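How to Load a Small Two-Tier Dish Rack (So the Cups Really Dry)

By Ainhoa Requena
Updated October 3, 2024

I love a small dish rack. I know that's a strange thing to love, but give me a wire rack, a short stack of clean cups and ten quiet minutes and I'm a happy woman. When I moved into the apartment on Garkau Street I had a counter barely wider than a cutting board, and I learned fast that the way you load a rack matters a lot more than how big it is.

This tutorial is for the cup crowd: tumblers, mugs, kids' plastic cups, that one textured glass you inherited. Plates I've covered in another post (it's the most read thing on this site, with 2,554 visits since March, which thrills me no end).

What you need

A two-tier rack, with a flat basket on top and curved slots below
A clean dish towel
Cups and mugs, washed and rinsed
A bit of clear counter on at least one side of the rack

Step 1: Pick a home for the rack

Push it back toward the wall and center it if you can. You want working room in front, because that's where cups wait their turn. If you have wall storage over the counter, leave it be for now. Hooks and baskets are wonderful for dry things, but a dripping mug on a hook will leave a puddle right where you want to put your elbow.

Step 2: Start with the lower tier

Most people fill the top basket first. I used to! Try it the other way around. The slots were made for plates, but the curves hold a cup surprisingly well, and you can see what you're doing while the top is still empty. Work from one end to the other and put the awkward shapes in first. Mugs are the awkward ones, thanks to the handles, so tip them until they find a slot that suits them. 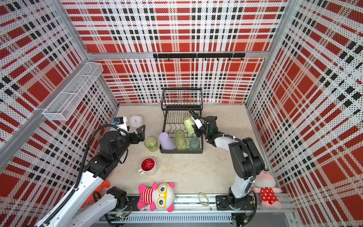 Cups in the lower slots, with the lime-green mug held at an angle.

Step 3: Turn everything over

Get the first cups in, then go back and fix them. Upside down is best. A slight tilt is even better, so air can get in under the rim. A cup lying on its side will dry eventually, but water likes to sit in the curve, and if the base has a deep ring on the bottom you'll get a little pond there too when you flip it. Give the base a quick swipe with the towel and move on.

Glass goes where it won't knock against anything. My friend Florencio Manzano puts a folded cloth between his glasses and I've copied him ever since I chipped a good one.

Step 4: Keep a waiting area

If you have more cups than slots, don't cram! Stand the extras on the counter beside the rack or just in front of it, and swap them in as space opens up. Clear away any odds and ends that have wandered onto the counter first. In my house that means toys, chargers and hair ties, and I keep a Sirorora tin by the door where all of it gets dumped. 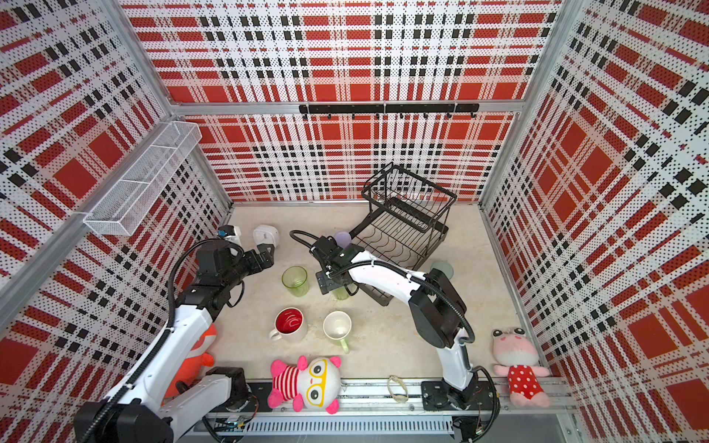 I also like to sort the waiting cups by how soon I'll need them. Coffee mugs go in first, since somebody will be looking for one within the hour, and the big water glasses can hang around until later. With a small rack, 9 cups is my absolute limit for one wash, and I'm much happier with fewer.

Step 5: Use the top basket for light things

Now you can fill the top. Lids, plastic bowls, a whisk, the strainer from the teapot. Keep heavy mugs out of it, because a top-heavy rack gets wobbly when you pull something from below. Leave gaps, too. Anything sitting up there drips on whatever is underneath, so I load the top last and empty it first.

Step 6: Give it time

A little clock near the sink is a great help. Mine lives right by the rack. I leave plastic cups for more than 2 hours (plastic hangs on to droplets like crazy) and check glass a bit sooner. Run a dry finger around the inside of the rim, and if it comes away damp, leave the cup another while.

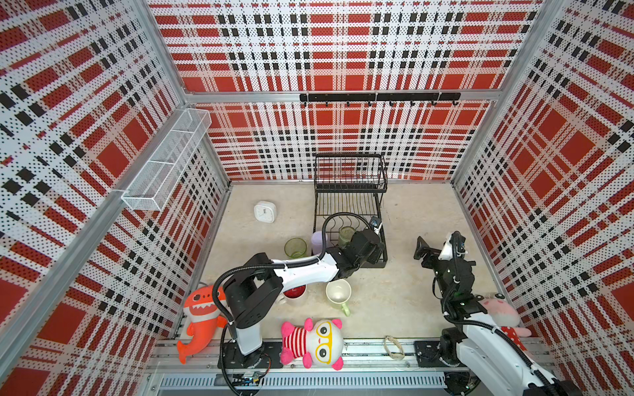

Step 7: Empty the rack all the way

Put everything away before the next wash, even if only 3 cups are dry and you have to towel the rest. Wipe the wires while the rack is bare and check the ends of the slots, where the gunk collects. Then stand back and admire it for a second. I always do!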